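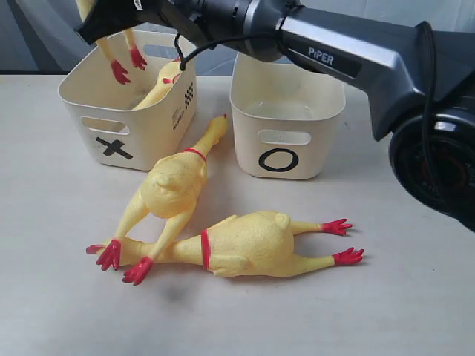 Table Rules for Pick-and-Place Sessions: Your Questions

Welcome! Xóchitl Cuevas keeps this page up to date for everyone who runs an arm in the Arnholm teaching lab. New operators should read all of it before their first Wednesday slot.

Why do the bins have letters on them?
So we can swap them around. The instruction sheet says "X bin" or "O bin" and never "left" or "right", so a task still makes sense after the bins trade places. Draw the letter big and thick, on the front wall, under the handle hole. Thin marker lines get lost in the camera view.

Can I use any objects I like?
Almost! Soft, light and hard to break is the rule. Rubber chickens are a favorite – they flop, they tangle, they land with their feet over the rim, and every grasp is a new problem. No glass, no liquids, nothing over 600 grams.

Should I line the objects up neatly before a run?
Please don't. Drop them on the table and leave them where they fall, even if one ends up lying across another. Overlaps are where operators learn the most.

What counts as a good placement?
The object is released inside the correct bin and stays there while the arm backs away. Legs hanging over the edge are fine if the body is in. If you had to nudge it by hand, mark the run as assisted.

Where can my hands be while the arm is powered?
Behind the tape line, always. To fix something on the table, press stop, wait for the arm to settle, say "hands in" out loud, and then reach. Yes, even when you're alone. It's a great habit and it sticks fast.

What do I check on the cable?
Move the arm slowly through its full reach and watch the loops. There should be enough slack at each joint and nothing that could snag on a bin. Replace any tie that has slipped.

How many runs make a full set?
100 per object type, with a five-minute break whenever you want one. We passed 3376 logged runs in August, which still makes us grin!

I dropped something off the table. Do I throw out the run?
Keep it! Log it as a drop and add a short note on what you were trying. Failed runs get reviewed along with the good ones.

Who do I ask about booking?
Write your name on the Jukico sheet by the door, or catch Xóchitl before 9 a.m.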